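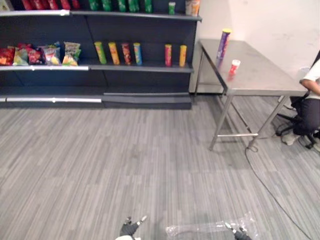

Istville wrote:

> We are on the current Huresine release and the placement planner keeps
> refusing gaps that are plainly wide enough for a can. It returns "no
> feasible slot" and the task tree goes back to its wait node. If I turn
> neighbor clearance down to almost nothing it plans, and then it clips the
> can on the left. Is the gap finder broken or are we feeding it bad shelf
> geometry? Also, what do you all do about tabletop pick poses on polished
> metal? Ours jump around between frames and the grasp planner picks
> whichever one arrived last.

June, 4:40 p.m.
Posted to the list by the Perkville site

Replying to all of this in one message. We had both problems on our chip shelf and the fixes are partly related. The picture at the top is the head camera view from our setup, so you can compare it with yours.

First the gap finder. It isn't broken, but it has a default that doesn't suit cans. It builds a free-space profile along the shelf from the front rail to the back panel and then shrinks it by the neighbor clearance on each side. After that it shrinks it again by the gripper envelope, and the envelope is taken from the fully open hand. For a box picked from above this is fine. For a tall can held from the side and slid in from the front, it takes away far more room than the hand needs. You end up with a slot narrower than the can, and you get the message you quoted.

Look for envelope_mode in the placement config. It ships as "open". Set it to "held", which uses the finger opening from the current grasp plus a release margin. We run a release margin of 7 mm. Put neighbor clearance back to the default before you test, or you won't know which change did what.

With "held" you also have to tell it how the hand leaves. If the retreat is left on auto, the planner may open the fingers wider than the margin before backing out, and it will push a neighbor. We set a two-stage retreat: open to the margin, back straight out until the fingertips are past the front rail, then open fully. It's slower, but we haven't had a can knocked on retreat since we changed it.

On the shelf geometry, check the rails. The light gray price rails on our unit were being fused into the shelf surface. The front edge of each level came out higher than it is, and the planner then wanted to lift the can over a lip that was partly made up. Leinonen has a rail class, but it's off in the stock model file. Turn it on, and give the rail its own collision object with the measured height. Don't let the fused mesh decide.

Something else on geometry. Empty levels cause trouble too. Our two lower levels are bare dark panels and the depth sensor doesn't get much back from them. Leinonen used to report one deep cavity with no floor in it. The planner treated that as unknown space and would not bring an elbow near it, so a lot of good arm paths to the stocked level above were thrown out. We now load the level heights from a file and let perception correct them only within a small band. If your unit is a dark one, I'd do the same.

Now the tabletop poses. We have the same kind of surface, a steel table with a brushed top. In the view above, the purple can and the small red and white cup both show up faintly in the metal. That was enough for the instance segmenter to extend the mask down into the reflection. The mask got longer, the fitted cylinder got longer with it, and its center moved down and toward the camera. On some frames the mask included the reflection and on others it didn't, and that was our jumping.

We did three things about it.

1. Fit the table plane first and drop every point below it before any shape is fitted. Leinonen will do this if you set plane_first to true in the tabletop pipeline. I don't know why it isn't the default.

2. Use the known height of the product. If the class is a chip can, the fit gets the height from the product file and solves only for position and lean. This also stops the lid from being fitted as a separate short object, which we had with the yellow lid on the purple can.

3. Stop taking the last pose. The grasp planner subscribes to the pose topic and uses whatever is newest. We put a small filter node in between. It holds a window of 5 poses, throws out any that disagree with the median, and only publishes when the rest agree. If they never agree, it says so and the tree asks the head to look from another angle.

On lean: don't assume a can on the table is upright. The purple one in the picture is tilted slightly. An upright-only fit will still give you a confident answer for a can like that, and the fingers will come in at the wrong angle. The lean then has to be carried through to placement, because the hand has to take it out before the can goes on the shelf. Huresine can do this, but only if the pose message has the full orientation filled in. The short message type drops it without a warning. We lost a whole afternoon to that.

Since you will probably run into these next, a few notes on bags and on the floor.

Bags. We don't let the gap finder work on the bag side of the shelf at all. The bags lie and lean at different angles, they are shiny, and the free-space profile changes from one look to the next. We split the shelf into zones in the planogram file, and the bag zone is marked as an obstacle with a padded hull. Cans only get placed in the can zone. It wastes a little space next to the bags. I'd like to do better, but we don't have anything that works yet.

Floor. Clear film is bad for us. There is a crinkled clear wrapper on the carpet in the picture, right down by the hands, and it's a good test item because depth gives you very little there. The color image has some highlights along the folds and that is about all. Our floor detector is trained on color only for this class and it still misses a lot. For now we treat a hit as a reason to pause base motion, and a miss is just a miss. The black cable by the table is easier in some ways, since it is long and dark on lighter carpet, but the striped carpet gives false lines that run the same way. We ended up masking cable detections by minimum length and by curvature. Straight ones that match the stripe direction get dropped. That will also drop a real cable if it lies straight along the stripes, so keep it in mind if you copy this.

People. Huresine will happily plan an arm path past the far end of the table if nothing is marked there. Perception only gives us a partial person when someone is seated at the edge of the view, an arm and part of a chair for instance, and the stock person class wants a head or it scores low. We lowered the threshold near the image borders and grow the keep-out region outward from the border side. It makes the planner more cautious than it has to be on that side of the table. We are fine with that.

Timing, as you will ask. With the filter window and the two-stage retreat, planning for one can is about 900 ms on our machine, up from what it was before. Most of the added time is the window filling up. If you already have the head still while the arm is moving back from the last place, you can fill the window then and you won't notice it.

Our placement config is in the shared folder under perkville, along with the filter node and the zone file. The zone file has our level heights in it, so please replace those before you run anything. There is also a bag of 40 recorded looks at the table that you can play back against your own pipeline without a robot. If your poses still jump with plane_first on, send the log from the segmenter and not the one from the fit. The fit log only shows the result and I can't tell anything from it.

Which message type are you using for the poses at Istville? If it's the short one, change that first.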